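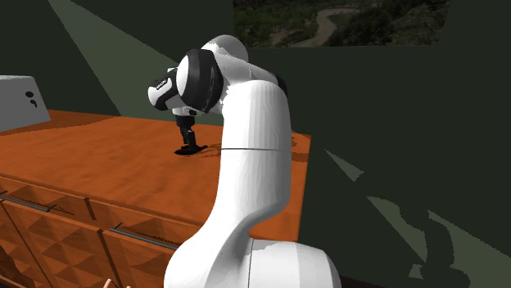

나무 상판 쪽으로 굽어 내려온 흰색 로봇 팔

홈 | 칼럼 | 숙박 | 호수 소식 | 지난 글 | 문의

일주일 단위 예약 관행은 재검토되어야 한다

제브데일 호숫가의 숙박업소 상당수는 지금도 7월 예약을 일주일 단위로만 받는다. 토요일에 들어와 다음 토요일에 나가는 방식은 가족 전체가 긴 휴가를 한 번에 쓰던 시절에 자리를 잡았다. 당시에는 합리적인 제도였다. 객실 정비 인력을 하루에 집중할 수 있었고, 손님도 짐을 한 번만 풀면 되었다.

그러나 휴가의 형태가 달라졌다. 사흘이나 나흘씩 나누어 쉬는 가정이 늘었고, 조부모와 손주가 일정을 맞출 수 있는 기간은 더 짧다. 제브데일 일대의 객실은 모두 717실이다. 이 가운데 사흘 이하의 숙박을 성수기에도 허용하는 곳은 11실에 지나지 않는다. 짧게 머물고자 하는 방문객은 결국 호수를 한 바퀴 돌아보고 당일에 떠나거나, 소르햄의 도로변 숙소에 묵으며 차로 오간다. 저녁 식사와 다음 날 아침의 배 대여료는 그곳에서 쓰인다.

업계의 우려를 가볍게 볼 일은 아니다. 오랫동안 호숫가에서 산장을 운영해 온 소린 포페스쿠 씨는 필자에게 보낸 서한에서 “짧은 예약이 중간에 끼면 앞뒤로 이틀씩 빈방이 생기고, 그 손실은 고스란히 작은 업소가 떠안는다”고 지적하였다. 세탁과 청소 비용이 숙박 횟수에 비례하여 증가한다는 점도 사실이다. 규모가 작은 업소일수록 부담이 크다.

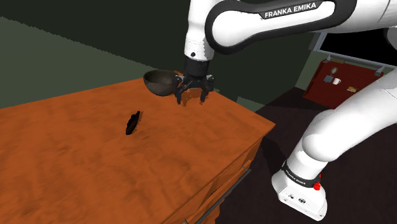 선착장과 예약 제도는 함께 다루어야 한다

숙박 기간 문제는 선착장 배정과 분리하여 논의할 수 없다. 공동 선착장의 계류 자리는 40개이며, 현행 규정은 이를 주 단위 투숙객에게 우선 배정한다. 사흘을 묵는 손님은 방을 구하더라도 배를 댈 곳이 없다. 낚시를 목적으로 오는 방문객에게 이는 사실상의 입장 제한이다. 숙박 규정만 완화하고 계류 규정을 그대로 둔다면 개편의 효과는 미미할 것이다.

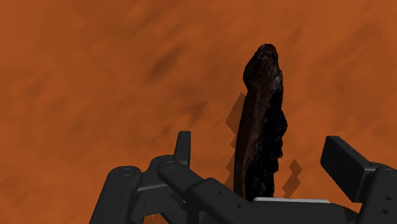 Vesela Radonjić

필자는 다음과 같은 절충을 제안한다. 첫째, 성수기 객실의 일부를 월요일 입실, 목요일 퇴실의 고정 일정으로 운영한다. 입실일을 자유롭게 두지 않고 고정하면 포페스쿠 씨가 말한 공백은 크게 줄어든다. 둘째, 계류 자리 중 일부를 같은 일정에 맞추어 따로 배정한다. 셋째, 짧은 숙박에는 청소비를 별도 항목으로 명시하여 부과한다. 숙박료에 섞어 넣는 것보다 손님이 납득하기 쉽고, 업소의 비용도 보전된다.

참여는 업소의 선택에 맡기는 것이 옳다. 일주일 숙박을 고집하는 업소에는 그럴 만한 단골이 있고, 해마다 같은 주에 같은 방을 찾는 가족의 권리 역시 존중되어야 한다. 다만 전체 객실이 한 가지 방식에 묶여 있는 현재의 상태는 지역 전체의 이익에 부합한다고 보기 어렵다.

인근 콘도네티 만에서는 객실 100실 규모의 휴양촌이 이미 나흘 단위 예약을 받고 있다. 제브데일의 업소들이 이를 따라야 할 의무는 없으나, 다음 여름의 요금표를 인쇄하기 전에 선착장 운영 주체와 한자리에 앉아 계류 규정부터 검토할 것을 권고한다.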